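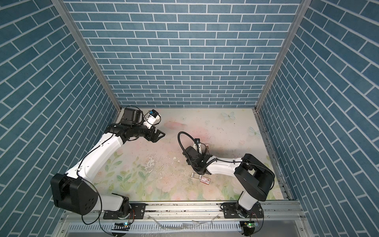
Blue brick walls, flowery mat

Flerkside starters: is the Zolthorpe worth it?

mossgrub
I've saved 70 shells since April and I'm torn. The guide says a Zolthorpe can carry a rider through the Bololberg marshes, but its bite is rubbish and it sulks if you skip a feed. Has anyone raised one past stage two?

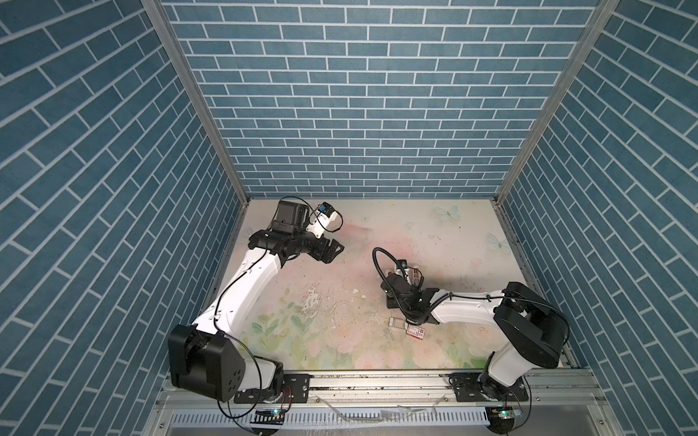
Re: Flerkside starters
kartha1193
I've got two of them and I'd never swap! Mine only sulked in the first week (I was feeding them reeds - big mistake). Give them mudfruit and they're lovely.

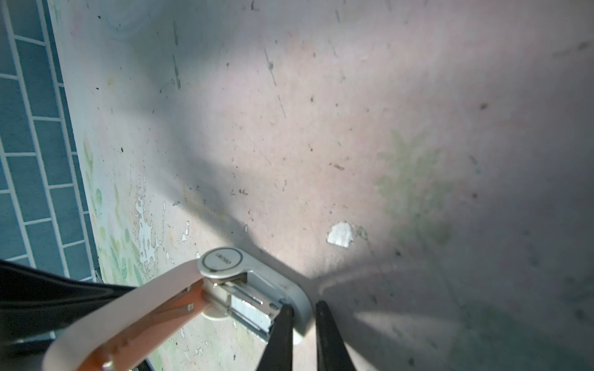
Re: Flerkside starters
tin_kettle
Sorry, can't agree. Lovely, sure, but mine fled from every single marsh fight and I ended up walking home. Get a Kartha. It's ugly and slow, but it stays put when something jumps out at you.

mossgrub
Ugh, I was nearly sold on the Zolthorpe. The colours on the Kartha are so drab though.
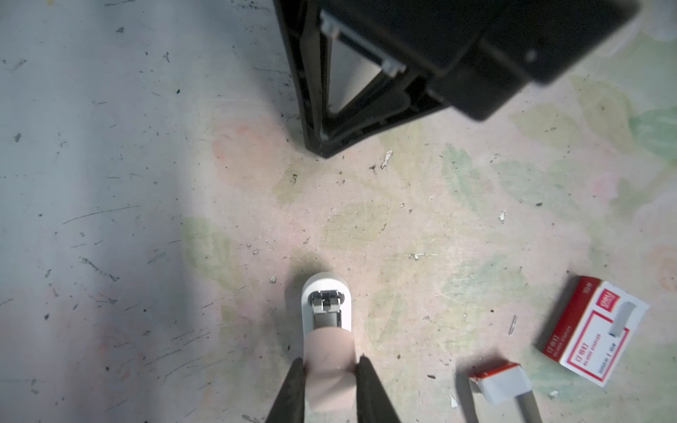

Can you trade a Zolthorpe back once it's hatched?

kartha1193
Only until it reaches stage two, and you lose the saddle if you've already fitted it.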